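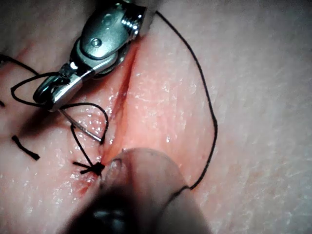 Start the next row farther from the edge, Dokbridge wrote in reply to my last entry, and do not pull the knot until both sides lie flat. They also asked if we still write down the thread length, and whether the tissue was rested before closing. Fair questions. I answer them here so it stays in one place.

May, morning, bench by the window

Work on closing a straight cut with single stitches, black thread, curved needle. The aim for this month is even distance between the stitches and the same depth on the left and on the right. My weak side is the left. I tend to come out too near the edge there, and then the edge rolls in when the knot is closed.

Thread: cut to 140 mm for each stitch. I tried longer pieces before and they only make more loop to look after. With a long tail the loop lies down over the place where the needle must come out, and I lose time moving it away. With 140 there is enough for the throws and a tail one can still hold. Shorter than this I would not go.

Rest time: yes, 16 minutes under a damp cloth, then the cloth off and straight to the first stitch. When I waited longer without the cloth the surface became sticky and the needle dragged. Please keep to this, otherwise we cannot compare our rows.

Holding the needle: I go back to what the Espinoza handout says, a little behind the middle of the curve. Near the tip feels safer but then there is not enough needle left to come through, and I have to push with the side of it, which makes the hole wide. The turn should follow the curve. If I feel that I am pushing straight, I stop and take the needle out again.

Knots: first throw double, then two singles in opposite directions. The knot should sit to one side of the cut, always the same side. I forget this when I am tired and the knots end on the line itself. Not a disaster for practice, but it hides the edges and then it is hard to judge if they meet.

Tension is still the thing I understand least. Rudden taught us to close until the edges touch and then stop – the swelling does the rest in a real wound. On the bench there is no swelling, so a stitch which is correct looks to me a bit loose and I want to pull more. I should trust the rule and not my eye.

Time: best row so far is 29 minutes with everything, cutting the thread included. I don't want to be faster before the left side is better.

Materials: the Plastano thread is stiffer than what we had in the winter and keeps the bend from the packet. Drawing it once between two fingers helps, slowly, or it curls even more. The needles are good. One box open, one box closed in the second drawer.

To do
– mark the entry points with a dot on the left side only, and see if it helps
– a row with the knots all on the right
– ask Dokbridge what distance from the edge they use, they wrote "farther" but gave no number
– new blade before the next cut, the old one pulls at the end of the line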